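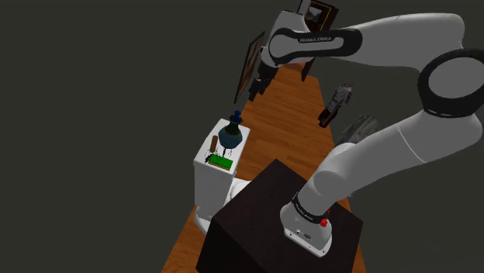
Saving Water in the Older Houses of Stonness

The houses of Stonness were built when water was cheap and cisterns were large. A survey completed in November by the Huvton Housing Trust covered 2,305 homes in the town and found that 1,774 still had a single-flush toilet. Most were in the terraces between Stanen Road and the river, where bathrooms were added long after the houses themselves.

The Trust will replace the oldest fittings first. Tenants will receive a letter before any visit and will not be charged for parts or labour. Owners may apply for a grant if their property falls within the Gondal ward, where 398 homes qualify.

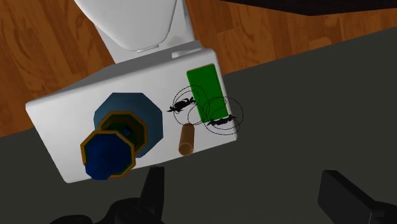
Small Repairs

Štefánia Kolář, who leads the programme, advises residents to report a running cistern at once. A worn valve can be changed in a single visit, and the lid should be cleared beforehand so that it can be lifted off safely. The first 100 visits are now being arranged. Applications for grants are accepted at the Trust's office in Huvton or by post.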